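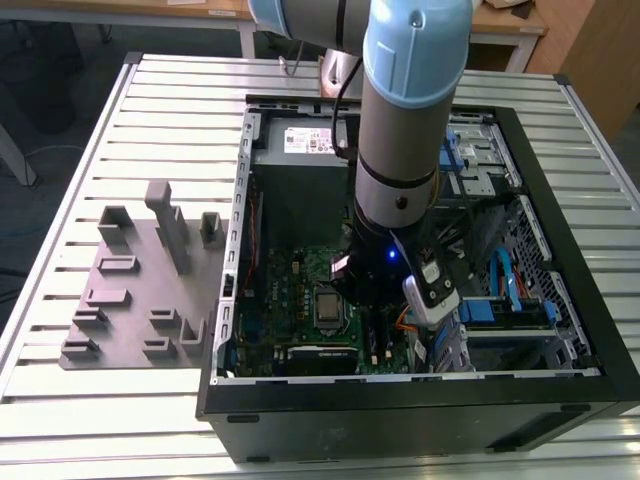

Desktop computer case

A desktop computer case (also called a tower, a chassis or, in a good many offices and homes, simply "the computer") is the box that holds the working parts of a personal computer. It keeps the parts in a fixed relation to one another, gives them something solid to be screwed to, guides air over the ones that get hot, and keeps fingers, biscuit crumbs and most of the dust on the outside. The name tower belongs to cases meant to stand upright, though almost everybody who opens one for repair begins by laying it down on its side, so that the main board lies flat like the floor of a room and everything else can be reached from over the top.

This article deals with the ordinary office tower and the way its inside is laid out. Small sealed machines, laptops and rack-mounted servers follow rather different habits and are left to their own articles.

Contents
1 Background
2 General arrangement
3 Power supply
4 Motherboard and processor
5 Memory and expansion cards
6 Drive bays
7 Cables
8 Opening and cleaning
9 Reuse and teaching
10 See also

Background

Early home computers were often built into the same casing as the keyboard, and the separate box became the usual thing only as people began to want machines they could add to. The first boxes lay flat on the desk with the monitor sitting on top. Towers came into favour later, partly for the plain reason that they could be put on the floor, and by the time offices were buying computers by the hundred the tower was what most people pictured when the word was mentioned.

Black and grey finishes gradually took over from the beige that had been common before. The change made little difference to the inside, where bare metal remained usual for a long while, although plenty of makers went on to paint the interior walls as well.

General arrangement

The case has a metal skeleton with an outer shell around it, and on most office models one side panel comes away to show everything at once. The back of the skeleton is pierced for the sockets of the motherboard and for the expansion cards. The front carries the power button and whatever drives need to be reached from outside, with room behind for those that don't.

Between front and back there is usually a stretch of open space, and newcomers are sometimes a little surprised by how much of it there is. It is useful space all the same - air has to pass through it, cables have to cross it, and a hand has to be able to get in. 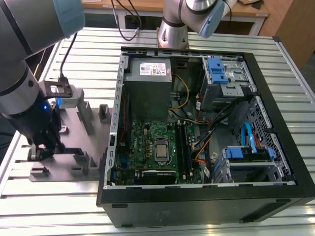 Interior of a black desktop tower laid on its side, with the power supply at upper left, the green motherboard below it and the drive bays to the right.

Power supply

The power supply is a metal box of its own within the larger box. It takes in mains electricity and gives out the lower voltages that the other parts run on. In traditional towers it sits in the top rear corner, while many later designs, especially those sold to people who build their own machines, move it to the bottom.

Nearly every power supply has a printed label giving its ratings and a scattering of certification marks. The label is worth reading before a replacement is ordered, and worth copying down too, as it may be out of sight once the unit is back in place. The unit itself should never be opened by anyone without the proper training. Parts within it can hold a dangerous charge well after the plug has been pulled out, and a faulty one is replaced whole.

Motherboard and processor

The motherboard is the large printed circuit board to which everything else is joined in one way or another. Green was for many years the usual colour, particularly in machines made for offices, and a maker's name is often printed straight onto the surface in white. It is fixed to the case on small raised supports, which hold the underside of the board clear of the metal behind.

The processor sits in a square socket on the board, held down by a metal frame. In normal use it can't be seen at all, being covered by a heat sink (a block of metal fins, generally with a fan attached), and a processor visible in its socket means that the cooler is off. A machine should not be run in that state. Before a cooler goes back on, the old thermal paste is wiped away and a small amount of fresh paste is put in its place. How small is a matter on which kindly people have disagreed for years, and the instructions that come with the cooler are the best guide.

The many little components dotted over the board are soldered and are not meant to be changed at home. Capacitors are the ones most often looked at during a repair. On older boards a swollen or leaking capacitor was a fairly common cause of mysterious restarts.

Memory and expansion cards

Memory modules stand in long narrow slots close to the processor. Each module has a notch in its lower edge that will line up with the slot in one direction only, and small catches at the ends of the slot hold it when it is pushed home. It takes a firmer push than most people expect.

Expansion cards, where fitted, plug into slots nearer the edge of the board, with their metal brackets showing at the back of the case. Graphics cards are the best known kind, but sound cards and network cards were once very common as well, before those jobs were moved onto the motherboard itself.

Drive bays

Drive bays are the metal cages that hold optical drives and hard disks. The optical drive needs to face the front so that its tray can open, and it is normally given the upper bay of a standing tower. Hard drives are set further down or further in.

A simple bay uses screws on both sides of the drive. Office machines very often do away with these in favour of plastic latches and sliding brackets, coloured blue in a good number of models so that the person doing the repair can tell at a glance which pieces are meant to be moved. It is a small courtesy, and one that anybody who has dropped a screw into the depths of a computer will be glad of. Empty brackets should be kept with the case, as replacements for older models can be tiresome to find.

Cables

Two main families of cable run through the case. Power cables come out of the supply in bundles, and in the usual desktop colouring black is the return, yellow carries 12 volts, red 5 volts and orange 3.3 volts. Data cables join the drives to the motherboard. Modern ones are of the slim SATA kind, which replaced the broad flat ribbons of earlier years and made a great difference to how tidy an interior could be kept. Thinner wires still may run along the walls to lights, buttons and switches.

Tidiness is not only for show. A loose cable can rest against a fan or sag across the path of the air, and a loop pulled too tight may work itself free of its connector. Gathering cables along the sides of the case, with a little slack left at each end, deals with most of this.

Opening and cleaning

The machine should be shut down and unplugged, and laid on a steady surface with the removable panel facing up. Touching bare metal on the case before reaching for any of the parts helps to carry off static, and a wrist strap does the job more thoroughly. Dust can be lifted with a soft brush or with short bursts of compressed air. Fan blades are best held still while this is done. Vacuum cleaners are generally advised against, as they can build up static of their own.

A photograph taken before anything is unplugged is a great comfort later on, and costs nothing.

Reuse and teaching

Retired office towers are much used in teaching, being roomy inside, forgiving of beginners and cheap to come by. The Illitz repair workshops, begun one February by Vlasta Kadlec and Samer Chidiac, take learners through the same sequence each time, starting with the drives and leaving the processor until the very end. Groups are kept to 6 learners. The workshop handbook, compiled by Noura Darwish, lists 451 towers as having been stripped and rebuilt in this way, a fair number of them several times over.

Cases past any further use can be recycled for their metal, with the circuit boards taken out and treated separately.

See also

Motherboard
Power supply unit
Optical disc drive
Hard disk drive
Cable management
Electronic waste

This page was last edited on 2024-10-12.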